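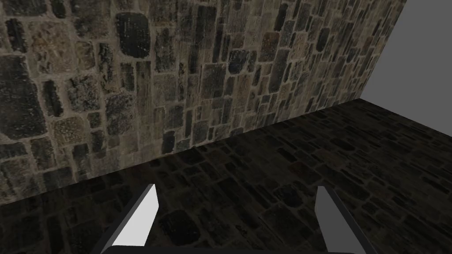

Temitope Okoro wrote under my last budget post that a simulator is the wrong place to save money: buy the arms first, break them early, and let the invoices tell you what the software should have done. I have read it several times and I still disagree on the order of purchases.

Our figures for the first quarter are small. The Riment quote for one gripper with mount is $2,789, without spare fingers. A spare pair is $311. Delivery is 18 working days, so anything ordered this week arrives at the end of the month or in February, depending on customs. The two-arm base from Sendeck is a separate line and I have not asked for a final price, as I don't yet know what reach we need.

That is what the simulated kitchen is for. The stone textures on the walls and floor are a default and cost nothing. What I want from it is clearance: how much room two arms need beside a counter in a narrow room, and whether the torso gets in the way when both hands go to the same side. A tape measure gives me the room. It does not give me the elbows.

The test layout has a counter along the right wall with a bowl, a knife, a spoon and a green vegetable on it. Both arms have to share the space in front of it with a wide white torso. I plan 100 runs per reach setting before I sign for a base. The cost is electricity and my evenings.

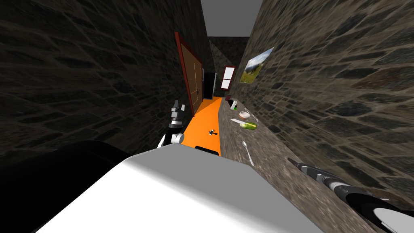
What goes in the order

One gripper, two pairs of spare fingers. Senad Angelovski argued for two grippers on the grounds that the second one always gets bought anyway. Possibly, but the second can wait for the next budget period.

No base yet. The Trillberg cart stays on the list as a fallback if the fixed base turns out too wide.

Cables and the emergency stop come from Ivanyshyn on the existing account. I still need their lead time in writing.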